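Robot Manipulation Lab – Handout 6: Wrist Camera and Table Checks
Notes by Orysia Romaniuk, typed up fast after section, tell me if something is wrong
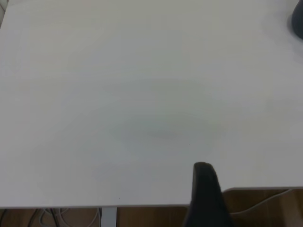 Fig. 1. Wrist camera view, one black finger over the white tabletop.

Read before lab. Bring the printed checklist, the one from November is out of date (it still has the old arm on it).

1. What the wrist camera gives you

Close view, small area, moves with the hand. Good for the last bit of a reach, bad for knowing where you are in the room. In Fig. 1 almost everything is tabletop. Finger comes in from the bottom, right of center. Floor and cables show below the table edge – none of that is workspace, so mask it out.

Finger is part of the robot, not an object. Sounds obvious. Two teams last term had code that tried to pick up its own finger.

2. Plain surfaces are hard

White matte top = very few features to track. Look at the soft gray-green patch near the finger. No hard edges. A simple threshold can still turn it into a blob, and then your planner wants to grasp it. Same problem at a smaller scale with the dark specks, two inside the patch and one nearer the front edge.

Things to try, any order:
– minimum blob area, set it in the config file and not in the code
– edge strength test, soft patches should fail it
– compare against a saved frame of the bare table under the same lights
– move the wrist a little and look again. Does the blob stay put on the table or travel with the hand?

Last one is Matvii Fedoruk's suggestion from section. Works well with the Vultska library but you have to turn auto exposure off frist.

3. Table edge

Front edge is your best straight line. Note it doesn't run as one line in Fig. 1, it steps up to the right of the finger. If you fit a single line across the full width you get a bad tilt. Fit left and right seperately, then decide which one you trust.

Dark rounded thing in the upper right corner: only partly in view. Rule for this course is anything touching the image border gets flagged "partial" and is not a grasp target. Move and look again.

4. Before you run

Arm at home pose. Gripper open. Cables on the floor clear of your feet and the chair. One person on the stop button the whole time, no phone. Log file named with your team name (Allside, Karpenko, Mastura) plus run number.

5. To hand in

Run 22 frames from the shared folder through your detector. Report false blobs per frame before and after filtering, plus one frame where it still fails and a guess why. Max 2 pages. Code goes in the repo, not pasted in the report.

Grading is out of 61 (yes, odd number, the extra point is for readable plots).

Questions to Amparo Pastor for hardware, me for the rest. Reading for next time: camera-to-hand calibration, first half only.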